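notes, Friday talk, grasp relabeling (slot after Marit Björklund, keep it SHORT)

- open w/ the problem: soft things with long stems. Policy learns "go to the big blob", closes wherever
- 902 teleop demos, collected at Hakodville. 600 train, rest held out
- don't read the numbers off the slide!!

Method in one breath: take each demo, find the momnet the jaws close, relabel everything before it with what actually got held. Head, stem, leaf. No new demos needed. Same network as Nyberg baseline, only labels change.

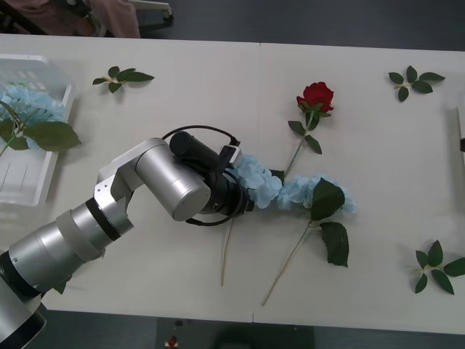

*Hydrangea held by the head, second one right up against it. Rose above, loose sprigs further out.*

Pause on this one. Ask the room: which flower would you say the instruction was about? Two pale blue heads overlapping, so "pick the blue flower" is a bad label. Relabel gives you head grasp, left flower.

**Result** – fewer wrong-flower grasps on the held out set, clearest gain when heads overlap. Stem grasps barely move. Say so, dont hide it.

- 266 relabels checked by hand, mostly the overlap cases
- leaves still the weak spot, sprigs get called stems
- Kenero code link = last slide

if asked about real flowers: not tested yet, November maybe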